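Strata cleaning levy, is this normal?

Posted in Units, Strata and Body Corporate
August, 8.14 pm
By tahsin_b

First post, so sorry if it's in the wrong section. I bought a two-bedroom unit in a block in Hanstead last year. We got the minutes from the last general meeting this week and there's a motion carried for a "common property cleaning and presentation levy" of $200 per lot per quarter, on top of the normal admin fund contributions. I wasn't at the meeting as I was working and didn't send a proxy in.

The cleaning we get now is a bloke with a backpack vacuum doing the stairs once a fortnight and hosing the bin area when he feels like it. The new contract is with a mob called Wudora. It covers stairs, foyer, windows on the street side, bins and a quarterly pressure clean of the driveway.

My questions are whether they can do this as a separate levy, and whether I've got any way to object now the meeting has passed.

Cheers
Tahsin Barua

kelpie_at_large
8.31 pm

Depends which state you're in. In most of them the owners can raise a special levy by vote at a properly called general meeting. What you want to look at is whether the motion was on the agenda with the amount in it. If the agenda said "discuss cleaning" and they walked out with a levy, that's worth querying.

Have you still got the notice they sent?

tahsin_b
8.40 pm

Yes, found it in my email. Item 7 says "Cleaning contract, consider quotes and determine funding". No dollar figure on the agenda itself but the quotes were attached as a separate PDF. I didn't open the PDF.

kelpie_at_large
8.46 pm

Then you'll have a hard time saying you weren't told. "Determine funding" is a bit loose but with the quotes attached I reckon most people would say it was fair notice.

Mwaipopo_A
9.02 pm

I disagree with kelpie on that. An agenda item should set out the motion people are voting on. "Consider quotes and determine funding" is a topic. An owner reading it could reasonably think the cleaning would be paid from the admin fund like it always has been, and that the vote was only about which quote to take. Our block had a levy redone over the same thing. The manager at Kovero accepted it without a fight and put it to a fresh meeting with proper wording. It passed again, but it was done properly.

Also, a regular cleaning contract is a recurring cost. It belongs in the admin fund budget. Special levies are meant for things you couldn't budget for, like a burst main.

Awuor

gutterguard
9.10 pm

What was the old cleaner charging? That's the number I'd want before getting worked up over the form of it.

tahsin_b
9.22 pm

From the financials, $3547 for the whole of last year. Twelve lots in the block. So under the new levy it's $9600 a year. The driveway and windows are extra work, I get that, but it's a big jump.

gutterguard
9.25 pm

Fair enough, that is a big jump. Driveway pressure cleaning four times a year is silly unless you've got trees dropping muck on it. Ours gets done once a year and looks fine.

old_mate_ron
9.37 pm

I'll put the other side. I was on the committee in my last block for a long while and the cheap cleaner was the worst false economy we had. Bins stank all summer, tenants complained, two of them left. You can't get anyone decent to turn up for under three hundred bucks a month anymore. They've got insurance, ute, fuel, tip fees. People look at the total and forget what goes into it.

The $3547 bloke is probably not insured either. Ask to see his certificate of currency and see what you get back.

Mwaipopo_A
9.44 pm

Ron, I don't think anyone is arguing for a cheap cleaner. He asked whether the levy was raised the right way. The price is a separate matter.

old_mate_ron
9.51 pm

He asked if it was normal. I'm telling him that a decent cleaner costs money, and that's normal.

tahsin_b
9.58 pm

Both useful, thanks. There were three quotes in the PDF now that I've read it. Wudora was the dearest. Chowdhury Property Care was the middle one and had the same list apart from the driveway, which they priced as an extra per visit. The third was just a handwritten page with a monthly rate.

The minutes don't say why they went with the dearest one.

kelpie_at_large
10.05 pm

They don't have to give reasons in the minutes. Still, you can ask. Write to the secretary or the strata manager and keep it short. Ask for the voting record on item 7, a copy of the signed contract if there is one, and the cancellation terms. You're an owner so you're entitled to look at the records, though there may be an inspection fee.

gutterguard
10.12 pm

Cancellation terms are the bit that matters. We got stuck in a two-year contract with automatic rollover because the notice period was 90 days and everyone missed it. Put it in your calendar the day you find out. 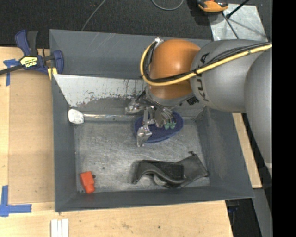 If it hasn't been signed yet you've got much more room. Ask them to hold off until the driveway question is sorted, and ask Wudora for a price without it. Most cleaning companies will take a line out of the quote if they think they might lose the job.

pepperina
10.20 pm

Can I jump in with a related one. Our bin room gets done weekly and it still smells by bin night. Is that the cleaner or the bins?

old_mate_ron
10.26 pm

Bins. Hosing the floor does nothing if the bins themselves never get scrubbed. Check whether the contract says "bin area" or "bins". Ours said area for years and we all assumed it meant both.

pepperina
10.29 pm

Just checked and it says area. Thanks Ron.

Mwaipopo_A
10.35 pm

Tahsin, worth checking yours for the same wording while you've got the PDF open.

On your original question, I'd write to the manager and raise two points. First, the motion as passed wasn't set out in the notice. Second, a recurring service should go through the annual budget. Ask if they'll put it to a new meeting. If they say no, your state will have a dispute process and usually a mediation step before anything formal. Check the time limit for challenging a decision as well. Some of them are short.

Pay the first instalment in the meantime. If you don't pay, you'll be charged interest, and in some states you can't vote while you're behind.

kelpie_at_large
10.41 pm

Agree with Awuor on paying it. I still think the challenge is weak, but there's no harm in asking.

tahsin_b
7.05 am

Morning all. The Wudora quote says "bins and surrounds", so that's something. Chowdhury says "bin area".

I've emailed the manager asking for the contract and the vote count. I also spoke to my neighbour downstairs, who was at the meeting. She said the driveway was added because one owner slipped on it in winter, and there wasn't much talk about cost. She thought the levy was a one-off and wasn't happy when I told her it was quarterly.

gutterguard
7.18 am

If someone slipped, that changes the driveway bit for me. They'd want to be seen doing something about it. I'd look at a non-slip coating though. Costs more up front, but it treats the surface and you'd only need the odd wash after that.

old_mate_ron
7.40 am

Coatings wear off where the tyres run. Get it cleaned.

gutterguard
7.52 am

Ours has been down six years with no drama.

Mwaipopo_A
8.10 am

If your neighbour thought it was a one-off, ask her to put that in an email to the manager as well. Two owners saying the wording was unclear will carry more weight than one. Check with the others too if you're on speaking terms.

tahsin_b
6.33 pm

Got a reply this arvo. The contract isn't signed yet. The manager says it was due to go out for signature this week and she'll hold it until the committee has looked at my email. She didn't send the vote count but said I can book a time to inspect the records, fee is $39.

I'll book it in and post back once I've had a look.

kelpie_at_large
6.50 pm

Good result for one email. Take photos of everything while you're there so you don't have to pay twice.

Related threads
Can the committee change cleaners without a vote?
Proxy forms, who can hold them and how many
Moss on south-facing driveway
Admin fund or sinking fund for repainting the foyer
Neighbour storing bikes in the stairwell
Hanstead council green bin changes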